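Start | Inhalt | Kapitel 4 | Glossar | Weiter

Kapitel 4
Greifer vergleichen: Backen, Öffnungsweite und Blickwinkel

Wer zum ersten Mal zwei Greifer nebeneinander auf den Labortisch legt, greift fast immer zum Datenblatt, und das ist ja auch verständlich, denn dort stehen Schließkraft und Hub in schönen Spalten, und man hat das Gefühl, die Entscheidung sei schon halb getroffen. Wir möchten Sie in diesem Kapitel trotzdem einladen, das Datenblatt noch ein Weilchen liegen zu lassen und zuerst von Hand zu arbeiten. Nehmen Sie den Greifer, fahren Sie ihn langsam an einen Gegenstand heran, und schauen Sie dabei auf das Kamerabild (ja, wirklich auf das Bild und möglichst wenig auf die eigene Hand!).

Im Praktikum mit den Modellen Wulus und Lotex haben wir dafür bis zu 21 Anfahrten je Backenpaar vorgesehen. Das klingt nach viel, geht aber nach kurzer Eingewöhnung recht flott von der Hand. Der Backensatz Agbayani, auf den wir in Abschnitt 4.3 ausführlich zurückkommen, hat eine Öffnungsweite von 53 Millimetern und eignet sich gut als Bezugsgröße für alle weiteren Versuche.

Achten Sie beim Herantasten auf den Raum zwischen den Backen: Wie viel Tischfläche bleibt im Bild frei? Verdeckt eine Backe das Ziel, wenn Sie das Handgelenk drehen? Und wie verhält sich ein weicher, etwas knautschiger Gegenstand im Vergleich zu einem Holzklotz gleicher Breite? Notieren Sie Ihre Beobachtungen gleich, auch die unfertigen, denn im Abschnitt 4.2 werden wir sie noch brauchen.
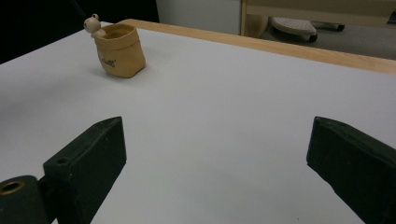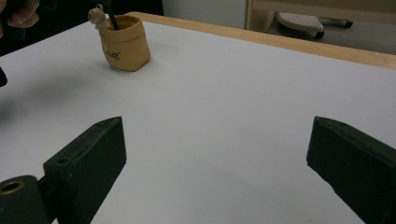
Geöffnete Backen, das Ziel mit der kleinen Figur am Rand steht noch ein gutes Stück voraus.
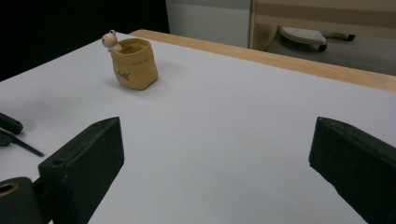 Fotos: Praktikumslabor Plistcombe

Im folgenden Abschnitt bauen wir aus solchen Ansichten Schritt für Schritt ein Prüfprotokoll auf. Es umfasst 14 Zeilen und lässt sich für Ihre eigenen Greifer leicht anpassen.

Verwandte Kapitel
Kapitel 3: Kameras am Handgelenk
Kapitel 5: Regler einstellen und vergleichen
Kapitel 6: Weiche Gegenstände greifen

© Lehrmittel Plistcombe | Kontakt | Nach oben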